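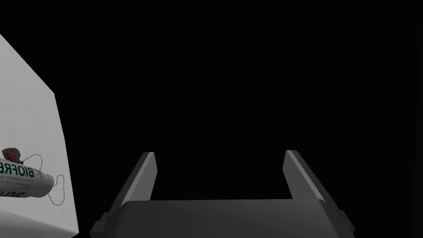
October, mudroom bench, second round. The pull-out bins under the seat still rack when you open them from one side, and I don't believe the wax trick will cure it. The Fenorero catalog says a single center handle is enough for a bin this wide. I doubt it. Two grips set well apart would pull straighter, with a wide gap between them like the open U the two gripper fingers make, and leaning outward a little the same way. Cut a pair from scrap maple, screwed them on, tried it with the bin full of boots. Better. Still a scrape at the back left, so the handle was only part of it.

Bin opening is 600 mm, seat is 1000 mm off the back wall to the front edge of the rug, which leaves less room to stand than the drawing made me think. Whoever drew it forgot that people have feet.

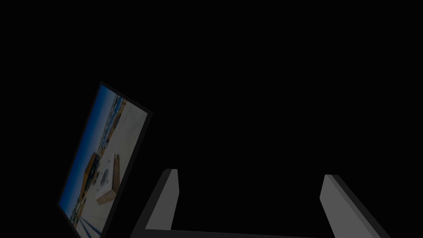 Gwynne
Finish and fitting, Onau workshop

Paint next. The Cirnatden eggshell is sold as scuff-proof. Rubbed the test board with a boot heel, 9 passes, and got a gray mark by the third. It wiped off with a damp rag, mostly. "Scuff-proof" should read "washable if you get to it the same day." I'd rather put the money into a second coat of the cheap stuff on the kick panel and plan on touching it up every fall.

Left the board by the radiator overnight. One corner feels tacky this morning. Could be the paint, could be me laying it on too thick. Need a second board before I blame anybody.

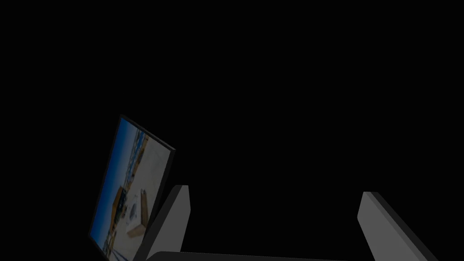
Should the bins have lids?
Leave them off. A lid on a kid's boot bin gets left open, then leaned on, then broken at the hinge, and the seat above already covers everything.

Runners: four options on the shelf, all claim soft close. Only tried the side-mount pair so far. They close softly empty. Loaded, they slam. Check again with the maple grips and the back rail planed down.

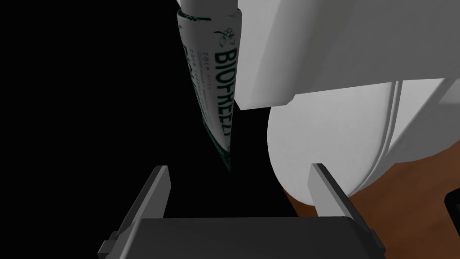
Biofreeze tube, narrow end down, gripper open.

To do: plane the back rail, paint board number two with a thin coat, measure the rug again at 4 pm when the boots are off it.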